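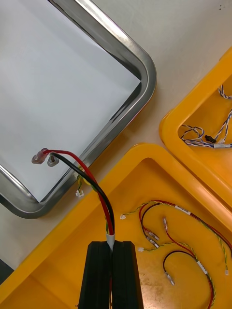
Taswood Small Parts Sorting, README

Loose electrical parts on a table, bins at the sides, steel tray in the middle. Wire harnesses, small motors, circuit boards, solenoids. Parts come from the Clasberg scrap lot, all used. Scuffs, old pen marks and bent terminals were left as they came.

Maintained by Yurani Henao. Parts list by Olanrewaju Olatunji.

Status: usable, docs behind. Last touched in April.

What's in it
3000 images, 243 sorting rounds. 30 rounds held back for testing, don't train on those.
Folders go by round, not by part. Sorry. Part names are in parts.txt, one per line, lower case.

Layout
Four bins, two left, two right. Tray between them toward the far edge, white paper liner in it. Front of the table stays clear.

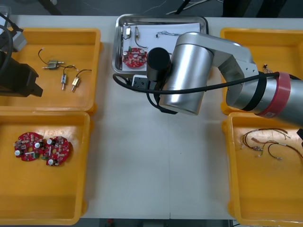

Table with the four bins, small silver motor on the tray paper.

Bin color: labels say "yellow" everywhere. Some images look orange. Treat as one value, I merged them in the last pass. If you find "orange" in a label file its a leftover, tell me.

Part classes
harness: any bundle of wires with ends on it. Twisted or straight, same class.
motor: small motors, wire on or off.
board: circuit boards, whole or piece. No split by size.
solenoid: push-pull type, plunger and spring count as part of it.
scrap: tie bits, clip ends, stray springs. Skip these if you only want whole parts.

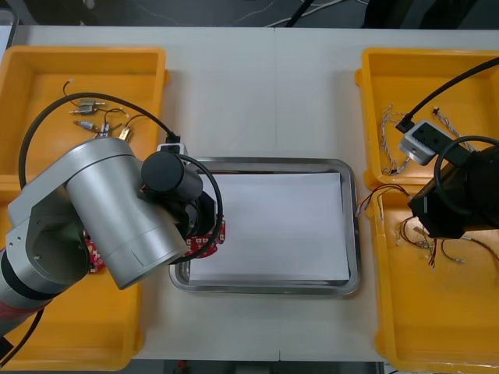 Red board at the tray rim, harness tangle in the upper left bin.

Harnesses are the hard ones. Where wires cross, Olanrewaju drew one outline around the lot and set tangled=1. 70 of those still need a second look. Single wires that poke out of a tangle belong to the tangle.

Hand-written numbers
A few solenoids have a number on the frame in marker. Came that way from Clasberg, means nothing here. Not an ID, dont join on it.

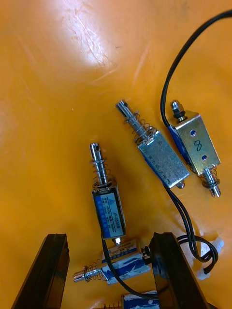
Solenoids on orange plastic, the one on the right marked 8.

Known problems
- glare on the bin floors, outlines get loose there
- springs sometimes labelled twice (once as scrap)
- round numbers skip in places, nothing is missing
- Eneck export drops the tangled flag, use the plain text files

Todo
- seperate connector class? Yurani says yes
- redo the Omoregie split, old one used the wrong parts.txt

Fixes go to Yurani, put the round number in the subject line.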